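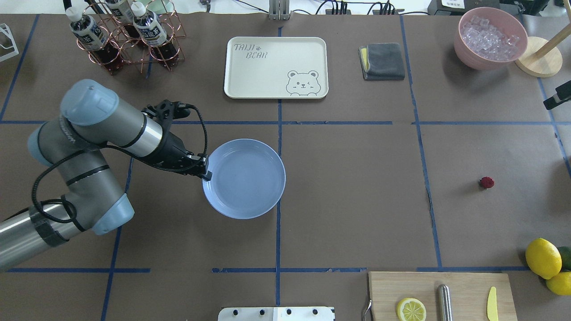
## 6. Comparing Grippers on the Grid Table

This section describes the procedure for comparing two grippers on the same arm, using tableware as the test load. It assumes that the arm has been mounted and homed as described in Section 4 and that the wrist camera has been connected as described in Section 5.

The procedure is written for the Dumberg and Grerkik grippers, both of which fit the Nukgate arm without an adapter. Other grippers may be used if their mounting pattern matches the drawing in Appendix B.

### 6.1 Before You Begin

The following are required:

- the arm, with its controller switched on and in Standby
- both grippers, each with its own set of mounting screws
- a table marked with tape, with at least one complete grid square within reach
- one shallow plate and one bowl, both light enough for either gripper
- the Duangkaew trial sheet, one copy per gripper

> **CAUTION:** Keep hands and sleeves out of the taped area whenever the controller is in Run. The arm may move without warning when a trial is resumed after a pause.

Knives and other sharp items may remain on the table as part of a cluttered layout, but they must lie outside the grid square used for the trial and outside the path of the arm.

### 6.2 Fitting the First Gripper

1. Place the controller in Standby and wait for the status light to turn amber.
2. Hold the gripper against the wrist flange with the alignment mark facing the camera bracket.
3. Insert the screws by hand, then tighten them in a cross pattern.
4. Connect the gripper cable. Leave enough slack for the wrist to turn fully in both directions.
5. On the controller, select **Tools > Gripper** and choose the model that has been fitted.
6. Run the open and close test. The fingers must reach both ends of their travel without stopping.

**Note:** If the wrong model is selected, the gripper will still move, but the force reading will be incorrect. Trials recorded in this state must be discarded.

### 6.3 Checking the Wrist Camera View

The tape lines serve as the reference for the wrist camera. The check must be repeated after every gripper change, even when the camera itself has not been touched.

1. Move the arm to the saved position named **View 1**.
2. Open the live image and confirm that a tape crossing is visible, with bare table on all four sides of it. 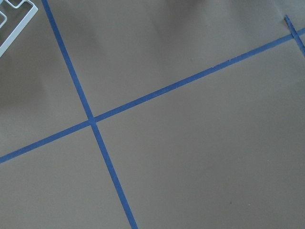 3. Select **Mark Crossing** and place the cursor at the center of the overlap, where one strip passes over the other.
4. Repeat step 3 for a second crossing if one is in view. If only one is in view, select **Single Point**. The controller will then take the angle from the longer strip.
5. Select **Save View**.

The strips need not appear level or square in the image. The software corrects for the tilt of the camera, and a crossing seen at a slant is acceptable as long as the edges of the tape are sharp. Small nicks in the tape do not affect the result. Tape that has lifted from the table should be replaced before the trial begins.

### 6.4 Running the Plate Trial

1. Place the plate face up within one grid square.
2. Set the grip force to 40 percent.
3. Select **Run**. The arm will approach the rim, close the fingers, lift the plate, hold it, and set it down in the same square.
4. Record the outcome on the trial sheet as Held, Slipped, or Missed.
5. Return the plate to its starting position and repeat until seven attempts have been recorded.

If the gripper slips on more than one attempt, raise the force by 5 percent and begin the set again. The force must not exceed 80 percent with ceramic or glass items — the rim may chip before the controller detects a fault.

**Note:** A plate that turns slightly in the fingers but does not fall is recorded as Held. Add the letter T beside the entry.

### 6.5 Running the Bowl Trial

The bowl trial follows the same steps as the plate trial, with one addition. A bowl has a higher wall than a plate, and the fingers must come down far enough on both sides of the rim to hold it.

1. Place the bowl on the table with its open side up. It need not be centered in the camera image, but part of the rim must be visible from **View 1**.
2. Select **Find Rim** and check that the outline drawn by the software follows the outer edge of the bowl and has not settled on the ring around its base.
3. If the outline follows a reflection, dim the light nearest the table and select **Find Rim** again.
4. Continue from step 2 of Section 6.4.

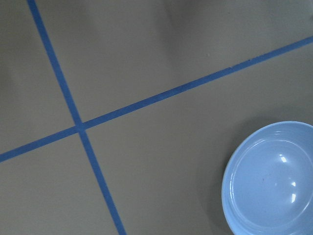 *Ese Omoregie*

### 6.6 Changing to the Second Gripper

1. Place the controller in Standby and disconnect the gripper cable before loosening any screws.
2. Support the gripper with one hand while removing the last screw.
3. Fit the second gripper as described in Section 6.2.
4. Repeat the camera check in Section 6.3 in full.
5. Repeat both trials with the same plate and the same bowl, starting again at 40 percent.

> **CAUTION:** Do not carry over the final force setting from the first gripper. The finger pads differ in hardness, and a setting that is safe for one may damage the item when used with the other.

### 6.7 Reading the Results

Compare the two trial sheets line by line. A difference of one attempt between grippers is not sufficient grounds for choosing one over the other, and the set should be repeated on another day. Where the difference is larger, note the force at which each gripper completed its set. The gripper that held the item at the lower force is normally preferred for tableware.

Completed sheets are to be kept with the controller log. For faults that occur during a trial, refer to Section 9.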